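Ticket 200: left gripper drops out during two-hand garment demos
Opened by: Kauko Hakala
Site: Zevovthorpe, bed station
Status: closed
Date: May 7, 2020

Symptom: the left gripper's pose track jumps partway through a fold. The right one stays clean. Of 61 episodes recorded on the garment task, 33 were rejected by the Edonex import check, all with the same error: "pose gap, left".

First checked the clocks. Both grippers were synced to the host before the session and the offset at the end was inside limits. Swapped batteries left to right. No change. Reinstalled the March build of Kimow on the host. No change, so put the current build back. 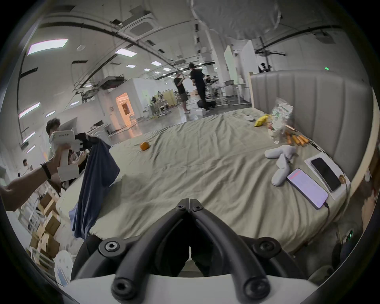 Next suspect was the tracking itself. Replayed the rejected episodes and noted where each gap began. Every one starts during the lift, when the operator brings the cloth up close to the left gripper's lens. Tracking needs fixed background features, and a plain sheet gives it very few. Once cloth fills the view, the pose estimate drifts and then resets.

Test A: same fold, slow lift, cloth held low. No gap.
Test B: same fold, normal speed, cloth raised to chest height. Gap on the left.
Test C: as B, operators swap sides. Gap still on the left, so it isn't the operator.
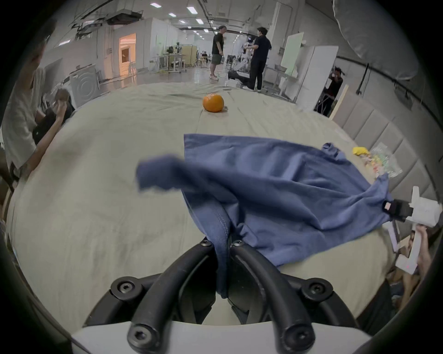

Compared the settings files after test C. The left unit had exposure on auto and the right unit was locked. With auto on, exposure climbs whenever dark cloth covers the lens, and the frames right after it are washed out. Ikonen had reset the left unit to defaults after a firmware update and the lock was not restored.

Fix: exposure locked on both units, same value. Repeated test B 2 times, no gap. Rejected episodes to be recorded again. Settings compare added to the startup script.

Closed, K.H.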